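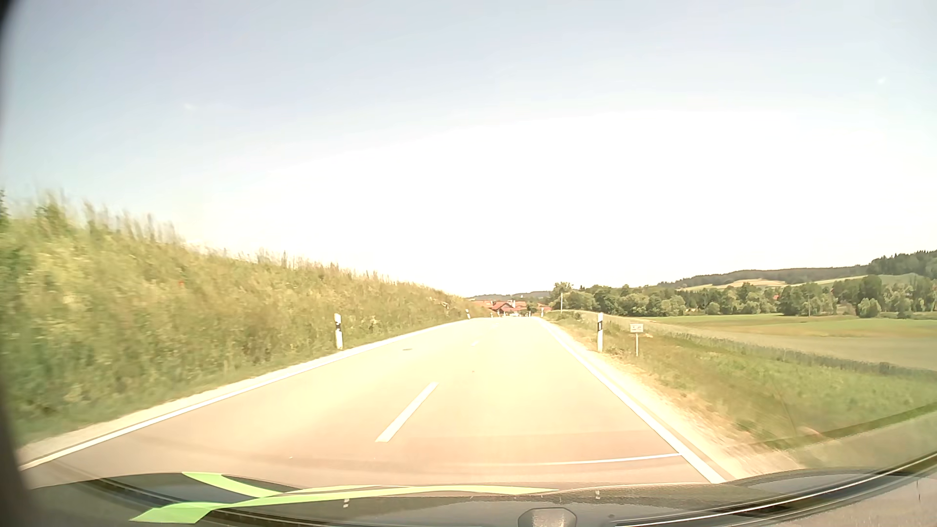

Open country, a lot of sun, and red roofs up ahead.

Illska Assembly Open House, May 3, 2026

I've been writing about parliaments for a while and I still get silly about open houses. Give me a badge on a string and a map of the committee rooms and I'm happy for the day! The Illska regional assembly opens its doors once a year, and I'd missed the last one with the flu, so this time I was in line before they had the door unlocked.

The line was longer than I expected. Some 300 people came through over the day, according to the woman scanning bags, and most of them seemed to want the same thing I did, which was the mock hearing on absentee ballots for citizens living abroad. It's a dry subject until you meet someone who has tried to vote from another continent. Abdelilah El Fassi, who was behind me in line, had mailed his ballot in January for the last local election and got a polite letter back saying it had arrived late. He brought the letter with him (in a plastic sleeve) and he was hoping to wave it at somebody.

First, though, the tour. Our guide was Veronika Medve, who works in the clerk's office and talks fast, and she took us through the members' lobby, the press gallery and a long hallway of former speakers in oils. The press gallery has terrible chairs. I sat in one for the length of her talk on how a bill gets numbered and my back is still complaining. But the view down into the chamber is great, you're practically on top of the front bench, and I can see why the local reporters fight for the end seats.
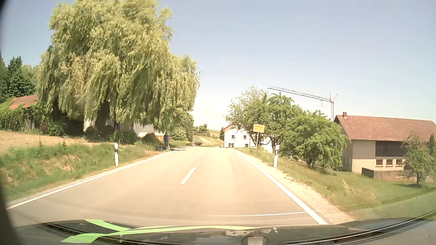
After that we got to sit in the chamber itself, in the members' places, and press the voting buttons. I voted yes on everything. The kids in our group were much more careful and asked what happens in a tie (the speaker breaks it, and apparently hates doing it).

The hearing started a little late in the Briggs Room, up on the second floor. Two sitting members took part, Dezső Kiss from the governing side and Piroska Bognár from the opposition, and they've put their names together on a real version of the bill, so "mock" was a bit of a stretch. It would let voters abroad return ballots through 6 regional offices and it would add four weeks to the mailing window. Kiss did most of the explaining. Bognár did most of the arguing, mainly with him, over who pays for the tracking system. She wants it in the main budget and he'd like to start with a trial. I thought she had the better of it, though he got a good laugh when he admitted he'd once mailed his own ballot without signing it.

Then came the witnesses. Piroska Fodor spoke for Hasonura, the group that helps emigrant families with paperwork, and she was the best thing all day. No slides. She just read from three letters, slowly, and let them sink in. One was from a nurse who had missed every vote since she moved. You could hear the ventilation humming. 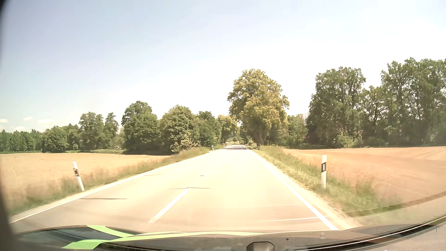
Questions were supposed to be limited to one minute each and of course they weren't. Abdelilah got his turn, held up the letter, and Bognár asked if her staff could make a copy. He was so pleased he forgot his actual question and had to be handed the microphone a second time. My own question was about deadlines for people who move during a campaign, and the answer was that it's in an amendment and the amendment isn't finished. Fair enough.

Lunch was from Prosero, the cafe on the ground floor, where members and visitors stand in the same line. Get the bean soup. Skip the sandwiches, and bring cash — the card reader was down and the nearest ATM is a hike.

I picked up the printed bill and the witness statements on my way out, and I'll type up my notes on the budget part once I've read it properly. The committee takes up the real text after the spring recess and those sessions are open to the public too, you just need to sign in at the side entrance with an ID.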